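About Tikix

Can a robot tidy your kitchen yet? No. Thank you for visiting our website.

If you are still here, you may be our kind of customer. Tikix tests whether robot arms can do the dull jobs people keep hoping to hand over: clearing a table, sorting a parts bin, putting the odds and ends back in the drawer they escaped from. Most of the work starts in simulation, where dropping a cup costs us nothing.
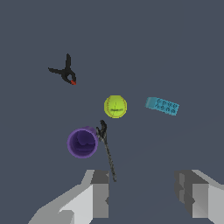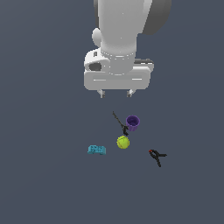 Simulated pick-up task with a cup, a ball, a block and a spring clamp, in two views.

Recep Ekinci started the company after several years at Reisinger, a maker of shelving brackets, where he was asked every April when the packing line would be run by robots. He gave the same answer each time and eventually decided to charge for it.

What we do

Manufacturers send us a chore. We build it in simulation, run it 600 times with the clutter rearranged, and write down what went wrong. The report is in plain English and has no stock photos of handshakes. If the numbers are decent, we try the job on a real arm in our shop, where gravity is less forgiving and the lighting changes when a truck parks outside.

Our test library, Zodard, now holds more than 255 chores. As of July 2020 we would let a robot do 118 of them without someone standing next to it. Folding a fitted sheet is not on that list, and several of our staff can't do it either.

Ball, block and cup jobs usually go well. Thin tools lying up against something else are harder, and spring clamps are a nuisance from nearly every angle. A five-year-old would clear the lot in a minute, then put it all back on the floor.

Who we work with

Skotex has used us for its sewing room, mainly to find out which jobs to stop asking robots to do. We also take on small shops with one arm and one stubborn problem. A first study takes 3 weeks. We don't sell robots and we don't get a cut from anyone who does, so feel free to bring us the brochure you were given. We enjoy those.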